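Ritura Liners for Small Bins

Product information
Household and Workplace Waste Range

Ritura liners are intended for small round and oval bins of the kind kept on worktops, in washrooms and beside desks. They are supplied on a roll, each liner being separated from the next by a perforated line, and are suitable for dry and lightly damp household waste.

The range was introduced by Aubert to replace the earlier Diletti liner, which is no longer supplied. Customers who previously ordered Diletti may order Ritura in the same size without changing their bins or holders. Existing standing orders have been transferred and require no action.

Choosing a size

Liners should be chosen by the distance around the rim and the depth of the bin. Measure around the outside of the rim with a soft tape, then measure from the rim to the base on the inside. The liner must be long enough to reach the base with a generous amount left over for folding outwards. A liner that only just reaches the rim will slip when waste is dropped in.

Where a bin falls between two sizes, the larger should be ordered. Bins with an inner bucket should be measured at the bucket and not at the outer casing.

Fitting

Remove the previous liner and wipe the inside of the bin. Tear one liner from the roll, open it fully and lower it until the closed end rests on the base. Fold the open end over the rim and press it down evenly on all sides. On bins with a hinged lid, check that the lid closes freely over the folded edge. 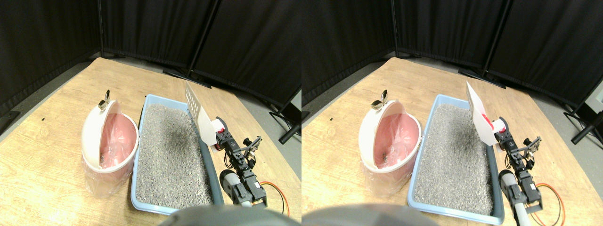 Pink liner folded over the rim of a small white bin, lid raised.

Excess material may be left hanging or tucked beneath the rim. Tucking gives a neater finish and is recommended in reception areas and other public rooms.

Use and disposal

Liners should be changed when the contents reach the fold line, or at the end of each working day where food waste is present. They are not suitable for hot ash, broken glass, sharp objects or clinical waste. Liquids should be drained before disposal. Local rules on the sorting of household plastics vary, and customers should consult their own council.

Storage

Keep rolls in the carton, away from direct sunlight and heated pipes. Keep out of the reach of babies and small children. Plastic bags present a risk of suffocation.

Specification

Product: Ritura small bin liner
Capacity: 17 litres
Colours: pink, white, clear
Closure: open top, no drawstring
Carton quantity: 300 liners
Minimum trade order: 2 cartons
Matching holder: Ferov wall bracket, sold separately

Ordering

Trade customers may order by post, by telephone or through their account page. Orders received before noon are sent out the same working day. Unopened cartons may be returned within 17 days of delivery. Enquiries concerning mixed colours or regular deliveries should be addressed to Margaux Boyer, Customer Accounts, Aubert.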